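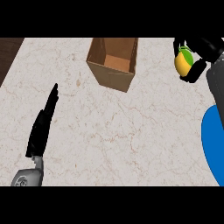
Open cardboard box on a veined marble countertop (computer rendering).

Most building managers I deal with treat floor safety as a signage problem. Someone slips in the lobby, a yellow sign goes out, and the sign stays there until July. I think this is a waste of a sign, and it puts the job on the visitor when it belongs to the owner.

I have specified flooring for small commercial buildings in Celtstead for a long time. The pattern is the same in nearly every one. The owner pays for polished stone or glazed tile at the entrance, the first wet month arrives, and then there is a scramble for mats. The mats are thin, the corners curl, and now there is a trip hazard on top of a slippery floor.

Entrance matting should be drawn into the plans at the start. By that I mean a recessed well with a proper frame, long enough that a person takes several steps on it before reaching the hard floor. The medical building on Rutherford Street did this when it was refitted. The well cost a little over what the owner wanted to pay, and there was an argument about it. The dental office at Plullitz went the other way and saved $2,000 by leaving it out. They have since spent more than that on loose mats and a rental contract, and the floor by the front desk is still wet at 9 a.m. on a rainy day.

The usual objection is looks. Owners say a mat well spoils a good floor. I don't agree, but even if it did, an entrance is a working part of the building. People come through it with wet shoes, carts and strollers. It should be judged on how it handles those.

The other objection is cleaning. A recessed mat does collect grit, and it has to be lifted and vacuumed under. At Stirkness the crew does this every 2 weeks and it is a short job. Grit in the well is grit that isn't scratching the tile farther in.

I would like to see the city ask for a matting detail on any permit with a public entrance over 400 square feet. It would add one line to the drawings. Until then, owners can ask for it themselves, before the slab is poured.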